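Team 148 build and sim board
Topic: wrist cam view for the handle task, keep or drop?

vrettos_fan
posted 1/19/18

Okay so the Kivus student challenge added a simulation round this year and our club is way behind on it. The task is picking up loop handles from a table and setting them on a rack. We've got the arm moving and the gripper closing, and I've been rendering the wrist view so the freshmen can see what the policy sees. Radosław Baran (our mentor) wants us to train on the wrist view plus the overhead one. I think overhead alone would be way simpler. Anybody here done this with both?

We run 300 episodes a night on the school machine, and it gets kicked off at 6 when the lab computers update. So every extra view hurts.

murkenmike

Both. Definitely both. We tried overhead only last season and our gripper kept landing on top of the handle like a confused pigeon. Can you post what your wrist view looks like? Hard to say more without seeing it.

vrettos_fan

Sure, grabbed one from last night's run. 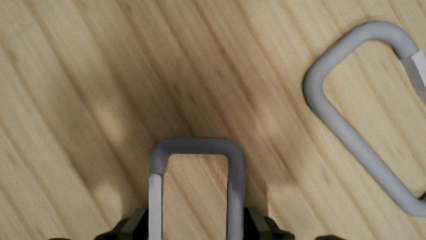 My big worry is the grasp check. Right now we call it a grasp if both fingers report contact, and the score script just believes it. But a finger can touch the tabletop and count as contact too, so our success rate is probably junk. In that render there's a finger on each side of the gray handle, right by the legs, and I still couldn't tell you from the picture if it's a real grip. How are you all scoring it?

trido_kid

Lift test! Raise the arm 12 cm, wait a second, then check the handle's height. If it came up with you, it's a grasp. We dropped contact sensing completely and our numbers went down a lot, which hurt, but at least they were true.

murkenmike

I'd keep contacts and add the lift. Just filter out the table body when you read them, it's like four lines. Dropping them means you can't tell a slip from a miss, and those need totally different fixes.

trido_kid

Eh, for a school club with one computer I'd rather have one number I trust. You can watch the replays for slips.

murkenmike

All 300 of them? Every night?

trido_kid

lol fair. The failed ones.

silvia_bolts

Different question — are you randomizing the table? The wood grain runs diagonal across the whole view and it's pretty strong. Ours learned the texture instead of the parts and fell apart when Trido swapped the background on us at the February scrimmage last year. Also I'd shift the light around. That wide dark shadow band across the middle would worry me more than the camera question.

vrettos_fan

Ugh, no, same table every time. I didn't think about the shadow at all. Is there a cheap way to do it?

silvia_bolts

Make a folder of textures, pick one at reset, and move the light a little each episode. Start small. We went wild with colored lights on day one and nothing learned anything for a week.

murkenmike

Agree on the textures, but get one clean run on the plain setup first. If you change the table, the light and the scoring all at once you'll have no clue which one broke it.

vrettos_fan

What about the second handle? There's another one lying off to the upper right with the same kind of white section on it, and Radosław wants the arm to pick whichever is closer. I kind of want to start with one.

trido_kid

Start with one. We did two from the beginning and the arm would hover between them forever.

silvia_bolts

I'd go the other way, sorry! Keep both on the table but tell it which one to grab. Then you don't have to retrain when you add the choosing part.

vrettos_fan

Okay, plan for tonight: lift test plus murkenmike's contact filter, same table, both handles with a fixed target. Textures after that. I'm keeping the wrist view for now and cutting the episodes down so it finishes before the updates. Will post the numbers when I have them, unless they're embarrassing.

murkenmike

Post them anyway. And save your checkpoints every 900 steps, not just at the end — ask me how I know.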